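3.2 Finding the faint halo

The survey gave us 300 hours on the Sternside dish, spread over two seasons, and we spent nearly all of it staring at one patch of sky. We wanted the thin shell of cold hydrogen that models place around the Derkent cloud, and we were delighted to find it on the first pass through the data. It is very weak. In any single night it sits well below the noise, and it only climbs out once many nights are added together.

Before adding anything, we threw out every stretch of data with clear radio interference. Of 997 scans, 38 were dropped this way, most of them taken in December when a nearby transmitter was being tested. The rest were corrected for the motion of the Earth and placed on a common velocity scale using the Prirkano method, with one change: we fit the baseline to each scan separately, which costs time but leaves far fewer ripples. 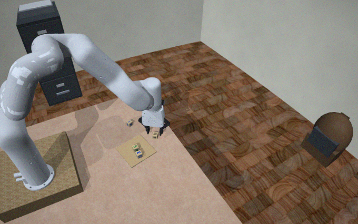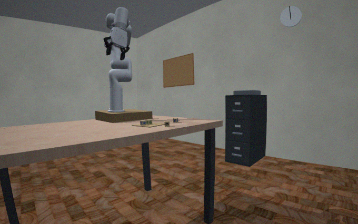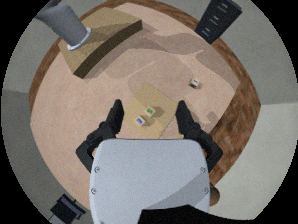
Figure 4. Rendered views of a robot arm and a table.

The shell shows up as a narrow bump on the near side of the main hydrogen line, and its centre hardly moves from one part of the patch to the next. That steadiness is what first made us think of a single connected structure. The harder question is its shape, as we see the gas only in projection. A round tabletop seen from straight above, as in the last view of Figure 4, shows most of its outline but says very little about how high it stands, and our map of the shell has the same weakness. Velocity helps to fill the gap. If the gas is spreading outward, the near and far sides should split into two peaks toward the middle of the patch and merge again near the rim – and they do! The split is small, but it appears in both seasons and in both polarizations.

We also tried hard to make the signal go away. We changed the order of the baseline fit, swapped the two seasons, and ran the whole chain on a blank field observed with the same setup. The blank field stayed blank. Stray radiation entering through the side lobes could still add a little light at these velocities, so we took the Antoniadis model of the dish response and subtracted its prediction. The bump became slightly narrower and the outer edge of the shell grew sharper, a welcome surprise.

What we cannot yet say is how far the shell reaches to the south, where our coverage ends before the gas does. The brightness there is still falling slowly at the last row of pointings, and we treat the total mass in Section 4 as a lower limit.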